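Visit report: Sirnalgate shared workshop, two-arm build
26 March 2020

The workshop at Sirnalgate occupies the rear half of a former print works. Entry is from the yard side. Visitors sign in, collect safety glasses and leave bags on the rack. The visit was arranged in February and lasted an afternoon, most of it spent on one project, a two-arm household manipulator the members call Illar.

The build started as a single arm on a bench plate. The second was added after the first had run long enough to show where the cable routing failed, mainly at the elbow, where the sleeve chafed against the bracket bolts. Both arms now share one supply and one controller board. The supply is oversized for the load and was chosen on price. Total spend on parts to date is given in the project log as 2,000 dollars, excluding tools already owned by the workshop.

Machining is done on a small mill with worn ways. Members correct for the backlash by hand and accept the loss of time. Printed parts are used for covers and cable clips only. An earlier set of printed finger mounts cracked at the layer lines, and the log records 333 grip cycles before the first failure.

Software took up the second hour. Control code is kept in a repository named Kolev, and the simulated rooms are built in a separate package, Botulel. Every task is run in simulation before the hardware is powered. The current task is tidying shoes in an entryway, one shoe per arm. The log lists 267 simulated runs. Runs are reset from a script, and the starting positions of the shoes are varied within limits set in a text file. 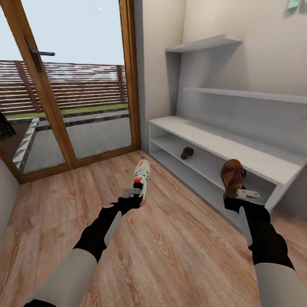

Simulated entryway, shoe task. Left arm with white sneaker, right arm with brown leather shoe at the lowest opening of the cabinet.

Questions afterward dealt with collision checking between the arm and the cabinet front. The present method uses simplified boxes for the cabinet and a coarse mesh for the shoes. It is fast enough on the workshop's desktop machine, but rejects some approaches that would clear. A finer mesh is planned.

Not covered during the visit: emergency stop wiring, and calibration of the 2 wrist joints. The workshop has a wiring diagram on file and will send a copy on request.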